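Washer walks across the floor in final spin, levels fine when empty
Laundry & Appliances > Installation
Posted 6/12/21 by Tapley

Front loader, installed in October on a painted concrete floor in a utility room. With the drum empty it sits level in both directions and does not rock when I press on opposite corners. With a normal load it is quiet through wash and the first two spins. In the final spin it starts to shake and moves forward, usually an inch or two per cycle. Towels are worst.

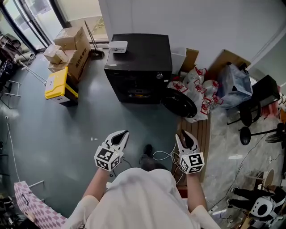 What I have done so far: checked that the shipping bolts are out (they are, I have them in a bag), tightened the lock nuts on all four feet, and cleaned the pump filter. The floor falls slightly toward a drain, so the front feet are extended further than the rear ones. The manual gives a maximum foot extension but I cannot tell if it is measured to the cabinet or to the lock nut. I have not put anything under the feet. A neighbor suggested a rubber mat, and the store suggested a plywood platform. I would like to know which of these makes sense before I spend money on either.

The drain hose goes into a standpipe 30 inches high and drains normally. 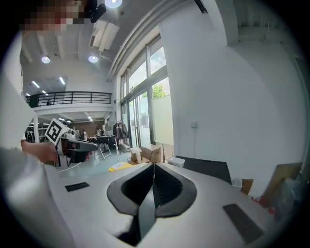
Colley
Skip the full mat. A thick soft mat lets the whole cabinet rock and you lose whatever leveling you did. Use four dense rubber cups, one per foot, and wipe the floor with degreaser first. Paint on concrete is slick when there is any detergent film on it, and a foot that slides will slide more each cycle.

On the foot extension, measure from the underside of the cabinet to the floor. Keep it as short as the slope allows. Start with the rear feet all the way in, raise the front until the bubble is centered, then lock the nuts upward against the cabinet. Many people lock them down against the foot, where they do nothing. Put the level on the top panel front to back and then side to side, and repeat after one full load, as the feet settle.

If the slope forces the front feet out more than an inch, shim with a steel plate and keep the threads short.

Fitberg
had the same thing, bought a new machine, no more shaking

Irnis
Agree with Colley on the cups. Two further checks.

Load size. Towels hold a lot of water and bunch on one side. One or two heavy items alone are harder to balance than a drum that is two-thirds full. Add a few medium items and see if the travel drops.

Dampers. Unplug the machine, open the door, push the drum down firmly and let go. It should come back up and stop. If it bounces several times, the dampers are worn or one has come off its pin. On mine, one pin had backed out. The replacement pair cost 68 dollars and took an evening, most of it spent getting the rear panel off (8 screws, two of them behind the hose bracket).

A platform only helps if it is fixed to the slab. A loose one will walk along with the washer.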